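1/ 想了一下还是开个串，讲讲今年阳台种辣椒的事。去年十月把最后一盆拔了，发誓再也不种，结果开春又买了土。人就是这样

2/ 品种没啥讲究，就长条红椒，线椒和二荆条中间那种。种子是从Nuston买的小包装，9块包邮，背面说明只有两行字，等于没写

3/ 泡种。温水，一晚上。去年嫌麻烦直接埋，出苗稀稀拉拉，今年老实泡了，第二天早上忘了捞，上班路上才想起来，晚上回家捞的。也出了

4/ 育苗盒放冰箱顶上，那儿暖和。每天开冰箱拿牛奶顺便瞄一眼。没动静，没动静，没动静，然后一个早上全冒头了

5/ 间苗最难受。每格留一棵，剩下的都要掐。下不去手，于是多出来三盆，于是阳台没地方晾衣服

6/ 土：去年用的纯营养土，浇完水板成一块砖。今年掺了珍珠岩，比例随手抓的，别问我

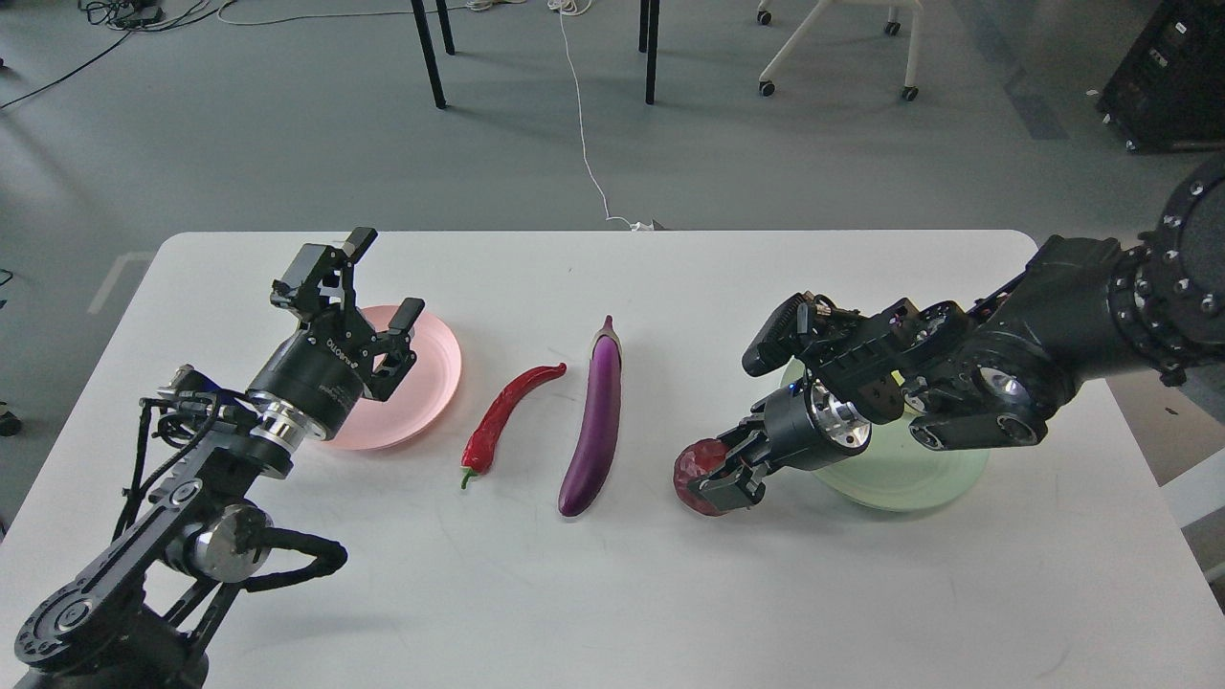 7/ 接着说浇水。我妈的办法是手指插进去两个指节，干了再浇。我买过湿度计，Zoline的，插哪盆都显示"适中"，现在插在笔筒里

8/ 五月最大的敌人，蚜虫。嫩叶背面密密麻麻一层，看得头皮发麻。试过的：肥皂水（有用，但要天天喷），辣椒水（用辣椒水喷辣椒，感觉怪怪的，没啥用），黄板（粘住了我的头发）

9/ 最后是拿水管冲的。叶子背面朝上，一盆一盆冲，冲完楼下阿姨来敲门了。对不起阿姨

10/ 有人私信问要不要打顶。我打了一半留了一半，想对比一下，然后忘了哪几盆打过。所以没有结论，散了吧

11/ 肥料别贪。Brøndum那款颗粒肥我去年按双倍撒，叶子绿得发黑，一朵花不开。今年减半，花苞倒是一串一串的

12/ 开花以后傍晚去轻轻弹两下枝子，帮忙授粉。封闭阳台没风也没蜜蜂，全靠手。邻居可能觉得我在跟花盆说话，也确实说了几句 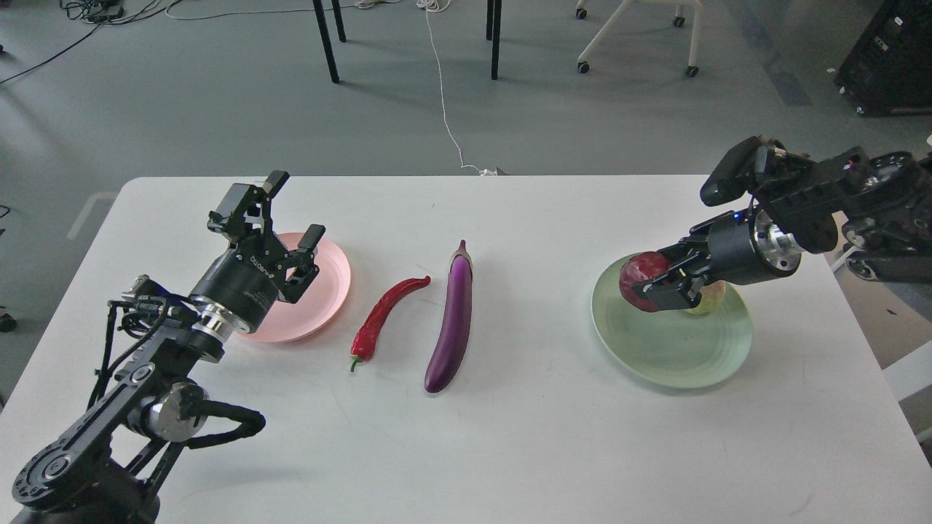
13/ 掉花的事也说一下。天一热就掉，去年掉得我心都凉了。中午拉遮阳网，早晚拉开。网是Prusus的，质量一般，挂钩断了两个，拿晾衣夹顶着

14/ 算过帐没有？算过。种子土盆肥网加起来137，菜场的辣椒我一年都吃不了这么多钱。别算帐，算了就不想种了

15/ 吃法预告：第一批红的不炒，切圈，盐、蒜、一点白酒，装瓶放冰箱。去年做了一小瓶，拌面三天就没了。瓶子一定要擦干，有生水会长白膜，我扔过一瓶，心疼到现在

16/ 青的时候摘就做虎皮，干锅压扁煸到起皱，最后才放油，醋沿着锅边下。油烟机开最大档，不然整层楼跟着咳嗽

17/ 留种：挑最红最直的那根，挂到皮皱了再摘，籽抠出来晾在纸巾上。戴手套！！去年没戴，后来揉了眼睛，具体过程不想回忆

18/ 哦对还有人问盆多大。我用的两加仑，偏小，手头宽裕上三加仑，辣椒根比想像的能长。别买那种没底孔的好看陶盆，我拿来装洋葱了

19/ 先写到这，锅里水开了。晚点补蚜虫那段的肥皂水配比，要是忘了在评论里踢我一下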